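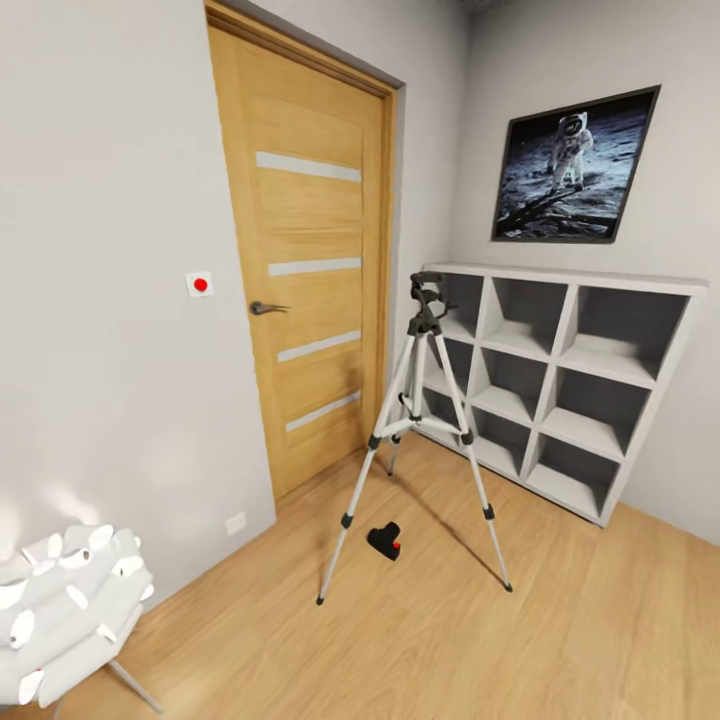
A camera tripod and an empty cube bookshelf in a simulated room

Masalum is a planning method used to budget for indoor mobile robots before any hardware is ordered. It was developed at a training center in Iltley and is applied mainly by small laboratories, equipment-lending offices and technical schools buying a first robot with arms. The method combines a cost worksheet with rehearsals in a simulated room, so that a buyer can compare the robot on offer with the tasks it would be given.

Background

The Iltley center wrote the first version after buying a robot on the strength of its payload rating. The rating was correct, but most of the items the center needed moved were light and lay on the floor, and the arms could not reach them without an extra mounting bracket. The bracket and its installation had not been budgeted. Later versions of the worksheet put reach, turning space and gripper type ahead of payload.
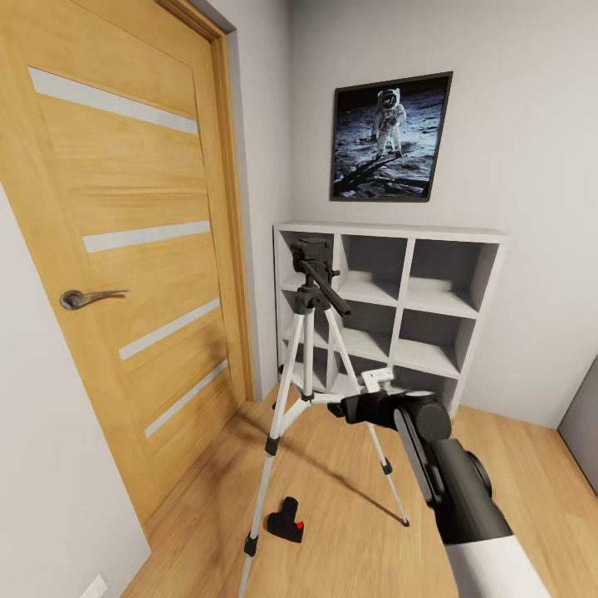 Robot arm near a tripod leg during a simulated rehearsal

Worksheet

The worksheet has four sections: purchase, site, upkeep and staff time. Purchase covers the base, arms, grippers, charger and shipping. Site covers floor repairs, door widths, network points and storage. Upkeep lists batteries, finger pads and software licenses, with each item entered for the first two years of use. Staff time is entered in hours and converted to money only at the end, using the buyer's own pay rates. The reference case supplied with the worksheet assumes 824 hours of robot operation.

Floor-level work

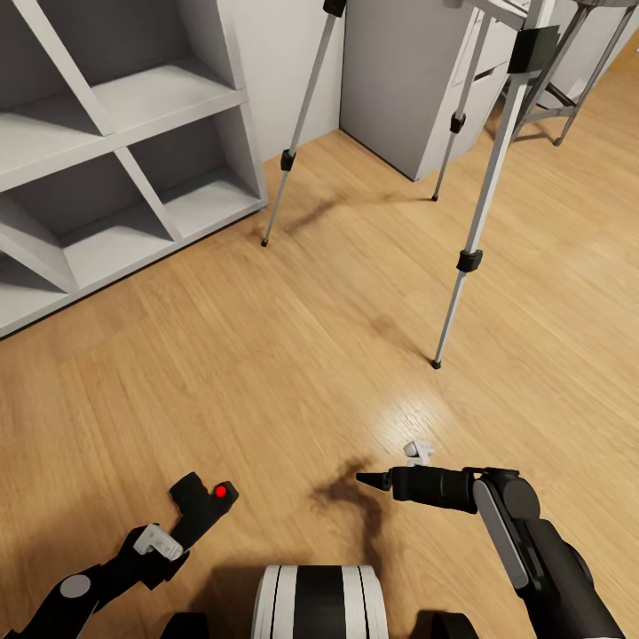 Grippers are entered on a separate line from arms, as they wear out sooner and are often changed when the task changes. A buyer is asked to list the smallest item to be picked up, where it will lie and what stands near it. Floor-level work raises the cost in most plans. In the simulated room, a small white clip-like item lies on the wood floor close to the right gripper, with the feet of tripod stands farther back. A plan for this kind of work normally includes narrow fingers, a camera with a view of the fingertips and a spare set of pads. Two-armed robots also need a decision on whether both sides receive the same gripper. Matching grippers simplify spare parts, while different ones allow a wider range of tasks.

Furniture with thin legs is recorded in the site section. Stools and tripods take up little floor area but can block the path of a base or an elbow, and the worksheet asks for their spread at floor level. 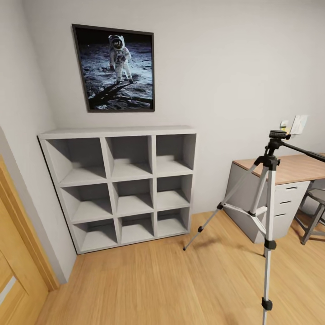

Suppliers and leasing

Masalum does not require a particular supplier. The reference case uses the Cele, a robot sold and leased by Prondora. Under a lease, batteries and scheduled service move from the upkeep section to the purchase section, and the return shipping charge is added there. Buyers comparing a lease with a purchase are advised to keep staff time the same in both plans.

Limitations

A simulated room gives little information about noise, dust or worn flooring. The method also leaves out insurance, which is handled separately at most sites. Resale value is optional and is left blank in the reference case.

See also

Equipment leasing
Mobile manipulator
Total cost of ownership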